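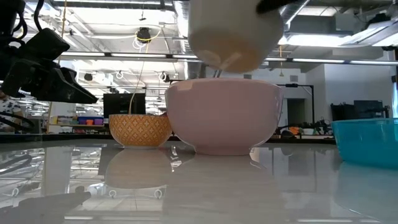
Nitora and Plivano Fingers on the Pouring Table

Pritchard Lab gallery, posted October 12, 2021

We had two sets of gripper fingers to compare this year and one job to compare them on, pouring from a cup into a bowl. The Nitora fingers are hard, with a thin pad on the inside face. The Plivano fingers are softer and bend a little around whatever they hold. Both sets were run on the same arms with the same Nomov controller, and nothing else on the table was changed when the fingers were swapped.

The work started in March. The notes on this page go by subject and are not in date order.

The cup
White, rounded, no handle used. The fingers press on the side of the cup and the wrist does the tilting. A cup with a curved side is harder to hold than a straight one, as the flat pad only meets it along a narrow strip. We wanted that difficulty in the test.

The liquid
Weak tea. Plain water was hard to pick out against a white table and a white cup, and we lost a number of early runs because we could not tell from the video when the pour began. Tea was easy to get and it wipes up.

The pink bowl
The target for most pours. It is wide and deep and stands on a narrow foot. The wide rim forgives a small error in position, so a miss into this bowl is a real miss. We set it in the same place at the start of every run using a paper template, which is lifted off before the arms move.

The orange bowl
Smaller, with a white diamond and flower pattern. It stands to the left of the pink one and close enough that the arm has to pick the right target. The pattern gave the camera software some trouble. It sometimes found two rims where there was one. Lowering the contrast setting fixed most of that.

The turquoise bowl
Plastic and translucent. Included for the same reason as the patterned bowl, to see what the cameras would do with it. Depth readings on the near side of the rim were poor with both sets of fingers, so this is a camera result and does not count for or against either gripper.

The tabletop
Glossy white. It mirrors the bowls and the ceiling lights. We considered a matte cover and decided against it, as we wanted the results to hold on an ordinary shiny counter. Anyone repeating the test with a dull surface should expect the bowl finder to do better than ours did.

Nitora fingers, holding
Steady once closed. The cup did not turn in the grip during a slow tilt. With a fast tilt it turned slightly, always in the same direction, and we could correct for it by adding a small offset at the wrist. Closing force had to be set with care. Too low and the cup slid down when full, too high and it was pushed to one side as the fingers met it.

Plivano fingers, holding
Much less fussy about closing force. The cup could be picked up from a poor starting position and still be held. The cost is that the fingers give during the tilt. The lip of the cup ends up lower than the controller thinks it is, and the stream lands closer to the near rim of the bowl.

Starting the pour
Both sets were fine here. The controller tilts quickly to a preset angle and then slows down until liquid leaves the lip. We used the same preset for both.

Stopping the pour
The main difference between the two. With the Nitora fingers the cup comes back upright when told to. With the Plivano fingers there is a short delay while the fingers straighten, and during the delay a little more goes into the bowl. If you need an exact amount, this matters. If you are emptying the cup, it does not.

Drips
We had drips down the outside of the cup with both sets, mostly at the end of a slow pour. A quicker return helped. A damp pad did not seem to weaken the Nitora grip. The Plivano pads became slick and needed to be dried between runs.

The second arm
It stayed near the bowls during the one-arm runs and was used in later ones to steady the bowl. We do not have enough of the two-arm runs to say which fingers are better for that job.

Cables
The arm cables were rerouted once. Before that, the loop at the wrist pulled on the arm at steep tilt angles and made the last part of the pour uneven. Runs made before the change have been left out of the totals.

Run totals
1,200 runs were recorded. After removing those with the old cable routing, the wrong bowl position or a camera fault, 815 were kept. Each combination of fingers, bowl and tilt speed was run in sets of 20.

Missed pours
There were 21 in the kept runs. A missed pour means that any of the stream landed outside the target bowl. Drips from the outside of the cup were logged separately. More of the misses came from the Plivano fingers, nearly all at the faster tilt speed.

Changing fingers
The Nitora set goes on with two screws per finger and lines up by itself. The Plivano set has a clip that is quicker but leaves a little play, so we checked the grip center again after every change.

What we are using now
Nitora fingers for measured pours and Plivano fingers for picking up cups that have not been placed carefully. We have not found a closing force on the Nitora set that does both well.

Still to do
Cups with handles, a heavier cup, and a thicker liquid. The controller settings used for both sets of fingers are kept with the run logs and can be requested through the lab contact page.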